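**Hand-held gripper demos: chopsticks keep getting dropped from the set**

Posted by Fellus, Nov 7, 2021

I'm recording demos of putting cutlery into a holder, using a hand-held gripper with soft finger pads. Spoons are fine. With chopsticks, the trained arm closes beside them or takes only one of the pair. I have 70 demos so far. Do I need more, or am I showing it badly?

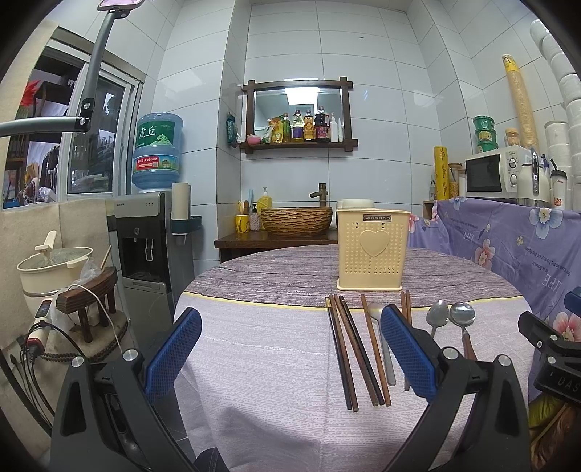 The utensils start in parallel rows in front of the holder and I take them one at a time. I've kept the same layout for every demo.

**Lucero Benavides**

The same layout is your trouble. Move the holder and turn the sticks a bit every 4 or 5 runs. Slow down for the last bit before you close, too – if you rush it by hand, the arm will copy the rush. I'd also leave a wider gap between the two sticks of a pair, then narrow it once single picks are working. Fifteen good runs with varied starts did more for me than the first lot I recorded.

**Cladgate**

just do 500

**Villaseñor**

Check your finger pads as well. Mine had worn smooth by April and thin handles rolled out of them. New pads changed the colour, so I had to re-record some of it.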